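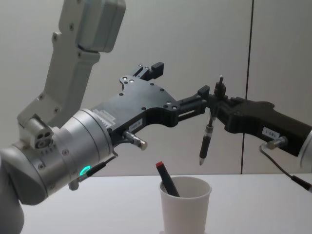
The two arms at Flilby start work at eight in the morning and stop when the operators' wrists get tired. They are never alone. Every movement they make is guided by a person at the controls, and every movement is recorded.

Flilby is a small company with one product, a learning system called Kelby. Kelby is meant to handle ordinary objects with two hands, the way a clerk or a nurse does without thinking. It learns from examples of the job being done, and somebody has to produce them.

Estíbaliz Pastor runs the recording floor. She worked in a print shop before this, and she still plans the day on paper. Each sheet has one task at the top, a column of starting positions, and a box to tick after every run.

"People ask me how smart the robot is," she says. "I tell them to come back after lunch and ask me how many good runs we have."

The current group of tasks is about pens, markers and paper cups. A pen is thin, it rolls, and it can be held in a dozen ways that all look fine until you try to do something with it. A paper cup weighs almost nothing. Touch the rim a little too hard and it goes over.

## What a run looks like

A run lasts less than a minute. The operator brings the arms to the starting pose, presses a pedal, and does the task once. One task asks for a pen to be passed from one gripper to the other in the air. Another asks for something long to be taken by the upper end and put into a cup. When the arms are back in place the pedal is pressed again, and the operator marks the run good, bad or unsure.

The target for each task is 200 good runs. On a calm day one station produces 84. The slowest day so far, in December, gave 54, and a third of those were later thrown out.

Most rejected runs are dull. The operator paused too long, or took two tries to close the fingers. Pastor keeps some of the second kind on purpose. She wants Kelby to see a missed grasp followed by a calm second try, and she marks those sheets with an R for recovery.

The two arms make things harder. When the grippers come close to each other, each one blocks part of the view of the other, and the operator has to judge the gap from the side. New people tend to stop with the fingers well apart and creep in. Pastor has them practice the last bit of the approach by itself until they can do it at a steady speed.

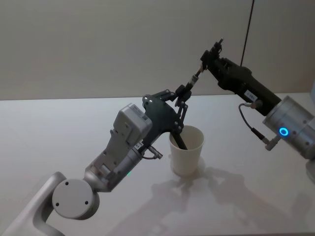
## Same job, different hands

Each operator has a style, and it shows in the recordings. One lifts everything high before moving sideways. Another keeps low and goes in at a slant. Early on, Flilby tried to make everyone work the same way. The model trained on those runs did well on the cup positions it had seen and badly on the rest, so the rule was dropped.

Now the sheets call for variety. The cup moves between runs. The pen starts in the left gripper on some sheets and in the right on others. Operators trade stations every Friday.

The software that stores the runs is called Yen. It was written in-house, and the operators complain about it freely -- mostly about the unsure button, which sits too close to the bad one. Anything marked unsure goes to Pastor, who watches it at half speed before she leaves for the evening.

A second firm, Fosenar, has asked for 1000 recordings of desk objects for its own tests. Pastor has agreed to the number but not yet to the date. Her next sheets are already on the clipboard: rulers, then scissors with the blades taped.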